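Search this site Search
3 min read

Open day at the McPhee building, Sketau

I went to the open day at the McPhee building on Sat 16 April. It was announced in February and I nearly forgot to register. Entry was free, but you had to pick a time slot, and each group was limited to 25 people. Mine was the noon one.

The tour starts in the old loading hall, where Ultard has its stand. They gave a short talk on the history of the site and handed out a floor plan, which you need, as the room numbers skip from 12 to 100 when you change wings. From there you walk upstairs to the rooms rented by Druviteo. They work on everyday kitchen jobs, and the room I spent the most time in was set up for cooking at a tabletop.

The things in it are what you would find in a small apartment. A cream toaster oven stands on a light beige table, with two knobs down the right side of the front. The food storage box near it has blue clips on the lid, and a green cloth had been left between the box and the oven. Somebody had leaned a hardcover book against the wall. 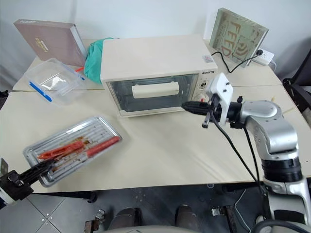

Two sausages on the baking tray, toaster oven behind.

The tray had plenty of reddish-brown grease on it. It has a slotted bottom, and I have one much like it at home that takes a long soak before the slots come clean. I asked which setting they use for sausages and was told it depends on how many are on the tray. I would have liked a printed sheet with times and temperatures, but there wasn't one.

We had 15 minutes in that room. It was enough to look around, though it got crowded by the door and the people at the back missed most of the talk.

Coffee was in the ground floor canteen and cost 2 a cup, cash only. Parking is on the north side and the sign is easy to miss coming from Sketau station. The elevator was out of service, so allow extra time for the stairs.

12 comments 25 shares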